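Pralgate wrist-view simulator — support ticket
Category: grasping / scene physics
Status: waiting on customer, then reopened, then closed by me
Plan: trial

Opening message

Hello! I'm three evenings into the trial and mostly having a lovely time with it, so please don't read this as a moan. I'm weighing up Pralgate against carrying on with our home-made setup at Flosasham, and before I put in for the paid plan I need to get to the bottom of one thing.

I'm running the stock pick task with the two round objects on the wooden table, two-finger gripper, wrist camera on, everything else as it came. I queued 300 attempts overnight and 297 of them were logged as finished. The other three just stopped with "contact state unknown" and never wrote a result. Not many, I know, but I can't hand a batch over with holes in it, and the log line doesn't tell me what it was unhappy about.

What I've tried so far:
— restarted the service (same three)
— cleared the scene cache and let it rebuild, which took ages
— swapped the seed, and then a different three went wrong, which I found quite interesting
— turned the table texture down to low. No change, so I put it back, I like the wood.

I've attached the logs and one wrist view from a stalled attempt.

Your reply asked for build and settings

Build 202, the one the installer gave me. Physics step is the default. Render quality is medium. The gripper is the Brastholm two-finger model out of your library, nothing edited.

You also asked whether the objects might be touching each other when the attempt starts. I went back through the wrist views for this, and I can't tell! The camera looks along the fingers, so the near object sits right across the far one and hides the bottom of it. The same goes for the fingertips, which vanish behind the dark object, so I can't say from the picture alone whether there's contact or a gap.
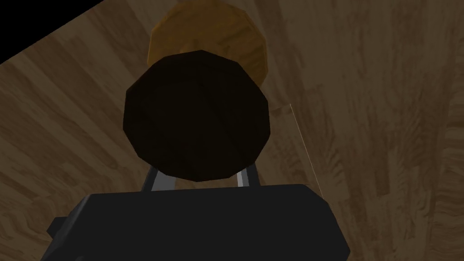 Wrist view, stalled attempt. Dark object in front, orange one behind it, finger ends hidden.

While you're looking at that one, there's also a thin pale line over the table on the right, running down towards the gripper. Is that a debug overlay I've left on somewhere, or a drawing glitch? It doesn't bother me, but I'd like to know if it's part of what gets saved with the training frames. And the round things have very obvious flat facets on them. If the collision shapes are that coarse as well, I did wonder if a finger could be landing on a corner and confusing the contact check. Just a guess from someone who isn't a physics person.

Update, later the same evening

Right, progress. I took your advice and switched on the contact log (it's under Advanced, then Reports, and the help page still calls it "touch trace", so I spent a good while hunting for it). On all three stalled attempts the solver gives up at the same stage, just as the fingers start to close.

I changed the sub-steps from the default up to 9 and reran only the failed ones. All three finished. They run noticeably slower, mind, and my little machine's fan is making itself known.

Then I put the sub-steps back and swapped in the finer collision mesh instead. Two finished, one stalled again. So the mesh helps a bit but it isn't the whole story. I haven't tried both together yet.

Questions still open from my side

Can I set sub-steps for the closing phase only? Paying that cost through the whole reach seems daft.

Is there a second camera I can add on the trial plan? A fixed side view would have saved me most of this ticket. The Vương add-on page mentions one but the button is greyed out for me.

And the pale line, please, when someone has a minute.

Last message, next morning

Full batch rerun with the higher sub-steps: 300 out of 300 logged, no stalls. I'm happy to call the main fault fixed, thank you, you've been quick and very patient with me. I'll raise the camera question as a separate ticket so this one can be closed. The line is still there, by the way.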